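第三部分:手持夹爪的装配与上桌

前两部分把打印件和采购件都讲完了,如果你还没把零件凑齐,先回去看清单,别像我一样装到一半去翻抽屉。这一部分讲怎么把一对Mollah手持夹爪装起来、接好线、调到能上桌干活。我是在家里装第一只、在Hirnside共享工坊装第二只的,两边工具不一样,所以有几步我会写两种做法。

开始之前准备好这些:内六角扳手一套、小号尖嘴钳、螺纹胶(低强度那种就行)、扎带、一卷美纹纸胶带。万用表最好有,没有也能装,只是出了问题会比较难查。

3.1 装连杆

1. 把四根连杆平铺在桌上,长孔朝自己。连杆打印出来左右是镜像的,背面刻了L和R,别搓掉了。

2. 铜套先不要急着敲。拿一个在孔口比一下,能用拇指压进去一小半、再往里就费劲,说明孔径合适。完全塞不进去的话,用铰刀轻轻过一圈,千万别用电钻,我就这么毁过一根。

3. 用台虎钳慢慢把铜套压到底。家里没有台虎钳的,拿一颗长螺丝加两片垫片拧紧也能压进去,慢一点而已。

4. 穿轴,上螺丝,先不涂螺纹胶。拧到刚好没有晃动就停,再回四分之一圈。

5. 用手开合几十下。手感应该是顺的,没有哪一段突然发涩。发涩多半是铜套压歪了,拆出来重压,别指望用久了能磨合好。

注意:螺纹胶等到3.3全部调完再涂。我第一次装的时候手快,全涂了,后来为了换一个垫片折腾了一整个晚上。

3.2 走线

线这块我改过3版。头两版用的是普通直线,手一转就把插头往外拽,现在改成靠近夹爪的一段用弹簧线,后面再接长线引到桌边。

1. 弹簧线从尾部穿入,留出一点余量再固定。余量太少,手腕往外翻的时候会绷住;太多又会老往手指缝里钻。

2. 在手柄尾部打一个扎带结,让扎带受力,别让插头受力。

3. 长线顺着手臂方向走,从桌子外侧垂下去。左手的线走左边,右手的线走右边,两根千万不要在身前交叉。

4. 插上Villuvon接线板,看指示灯。常亮就是通了;一闪一闪的先把插头拔下来重新插一次,我碰到的大多数情况都是没插到底。

注意:插拔接口前一定先断电。接线板本身有保护,可我不想再买第二块了,你大概也不想。

3.3 上桌试夹

到这儿就可以拿起来玩了!先别挑难的东西。我建议从一件轻的、平的、摔了不心疼的东西开始,手机壳就特别合适:薄,有弹性,边上又有一圈可以下手的地方。旁边放个浅托盘,手机搁在托盘里,练熟了再试着把手机和壳配到一起。

1. 两手各握一只,四指绕住手柄,拇指放在上面。不用攥得很死,攥死了过不了多久小臂就酸。

2. 肘部自然放下,两只夹爪的爪尖朝中间相对。人往前站一点,别伸长胳膊去够。

3. 慢慢合拢一次,再松开。左右手各做几遍,感觉一下两边松紧是不是差不多。

4. 换成双手一起做:左边夹住一侧,右边去扶另一侧。这一步很容易抢拍子,一只手已经提起来了,另一只还没夹稳。嘴里数个拍子会好很多,虽然听起来有点傻。

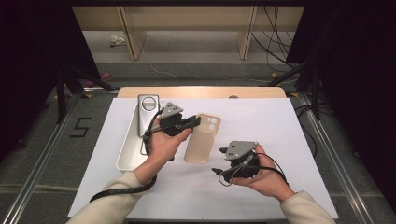

桌面布置与常见问题

桌面我试过好几种,现在固定用白色的板子垫在木桌上。白板子的好处是东西掉在哪儿一眼就找得到,坏处是脏得也很显眼,隔几天得擦一遍。板子一定要放稳,四个角轮流按一按,有翘的就在底下垫纸片。

东西的摆法也有点讲究。要操作的放在两手中间,备用的、待会儿才用的放到一边的浅托盘里,手伸过去不用绕。托盘别离板子边缘太近,袖子一带就下去了。穿长袖的话袖口尽量收紧,我有一次袖口挂住了弹簧线,差点连夹爪一起甩出去。

地上的位置我习惯用胶带标出来,桌腿、支架脚各贴一小段。共享工坊里桌子经常被挪来挪去,有了标记,下次来照着摆回去就行,不用重新调。线多的地方走路抬脚,这句话我在墙上也贴了一份。

下面是我自己遇到过、后来在工坊里也帮别人查过的几个毛病:

夹得住,提起来就滑。先看指面干不干净,用酒精擦一遍。还滑,就贴一层薄硅胶片,两边要贴一样厚。

松手以后手指弹不回来。弹簧挂错孔了。弹簧有2个可选的挂孔,默认挂靠外的那个,手劲小的人可以换到靠里的那个试试。

只有一只夹爪有读数。把左右两只的插头对调。问题跟着夹爪走,就查夹爪;留在原来那一侧,就查长线。

读数停在99不动。行程没有归零。完全松开,按住Zenivell小板上的按键,等灯灭了再放手。

3.4 夹硬物时的对中

手机壳练顺了,就该试试金属件。金属又硬又滑,一点点歪斜都会放大,对中没调好的夹爪到这里就全露馅了。

1. 把金属件立在板面上,夹爪从正上方下去,别斜着进。

2. 合拢到两边刚刚碰到,停住。看两根手指是不是同时接触的。若是一边先到,松开内侧连杆的螺丝,往反方向挪一点点再拧回去。

3. 再合紧,提离桌面一点,稳住一会儿。物件慢慢转起来,说明两个指面不平行,在偏的那根手指的下孔加一片薄垫片。

4. 重复,直到连着试4次都不转、不滑。
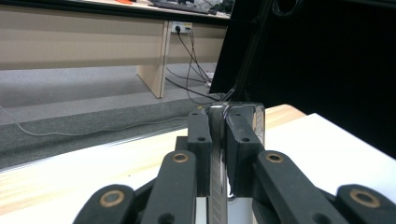

对中这一步我花的时间比前面所有步骤加起来还多,所以多啰嗦几句。查的时候别只盯着指尖,先看连杆。把夹爪转到正对自己,四个铜套应该是一边两个,靠里的一对高,靠外的一对低,大致对称;哪一边明显塌下去了,先去查那一侧的轴和螺丝,不要急着加垫片。手指这边看正面上下两个小孔,两根手指的孔要是差得离谱,多半是固定螺丝没拧到底。光面的金属还会反光,容易看花眼,我会换个角度再看一遍,或者用指甲沿着接触的那条边轻轻刮一下,有缝是摸得出来的。

注意:夹硬物不要使死劲。打印的连杆会弯,弯了以后看着没事,对中却再也调不回来。感觉要用很大力气才夹得住,问题一定在别处,停下来查。

注意:有棱角的金属件先倒一下角或者贴层胶带,要不然指面很快就会被啃出印子。

3.5 收尾

1. 全部调好以后,一颗一颗拆螺丝、涂胶、拧回去。一次只动一颗,动完一颗开合几下,确认手感没变再动下一颗。

2. 放过夜,第二天再用。

3. 在手柄上写好左右。两只装完长得几乎一样,连杆上的L和R这时候又被挡住了,我拿错过不止一回。

4. 收纳的时候让手指处于张开状态,弹簧线松松绕一圈就好,别勒紧。

我自己那对到现在开合了多少次没数过,铜套换过一轮,连杆还是原来的。如果你打印用的材料和我不一样,3.1第2步的孔径可能要重新试,建议先单独打一根连杆出来压压看,合适了再打剩下的。改完孔径记得把切片文件另存一份,名字里写上材料,下次补打的时候直接拿来用。

本部分最后修改:2023年5月26日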